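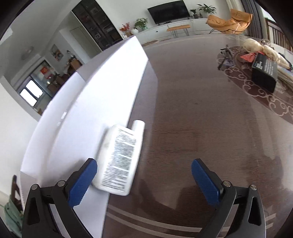 Trelleo — receitas de família transcritas

Oi! Se você caiu aqui procurando um dataset enorme e polido, já aviso que não é bem isso. O Trelleo é a transcrição dos cadernos de receita da minha avó e das vizinhas dela, que passei meses digitando à noite, com café do lado e lupa na mão. São 1.955 receitas no total, das quais 1.768 têm lista de ingredientes e modo de preparo. As outras têm só uma coisa ou outra (minha avó achava que escrever "bolo da Fu: igual ao de sempre" era suficiente).

O que tem dentro

receitas.csv — uma linha por receita, com título, ingredientes, preparo e o caderno de origem.
cadernos.csv — os 24 cadernos, com o nome de quem escreveu quando eu sei, e "?" quando não sei.
medidas.txt — meu glossário de medidas. Tem "prato fundo", "copo de requeijão", "um tanto" e a minha favorita, "até o dedo dizer chega".

Codificação UTF-8, separador ponto e vírgula. Por favor, não abra e salve no Excel antes de me mandar correção, já perdi um fim de semana inteiro arrumando acento!

Como transcrevi

Mantive a grafia original, então vai aparecer "assucar" e "chicara" à vontade. Se quiser o texto modernizado, use a coluna titulo_norm, mas ela só existe para os títulos — os ingredientes ficam para a próxima versão, que eu queria soltar em agosto. Onde a tinta sumiu ou tem mancha de gordura em cima, coloquei [ilegível].

A Xiomara Mahmoud revisou 200 receitas comigo e achou um monte de erro meu, principalmente trocando colher de chá por colher de sopa. Corrigi tudo o que ela marcou. No resto, confie desconfiando, ainda mais em fermento e sal.

Problemas conhecidos

O caderno Jivenau tem páginas fora de ordem e duas receitas de pudim que talvez sejam uma só.
Os tempos de forno quase nunca vêm com temperatura. "Forno esperto" ficou como está.

Licença

CC BY 4.0. Se fizer a rosca de nata, me escreve contando!

Última atualização: 27 de fevereiro de 2022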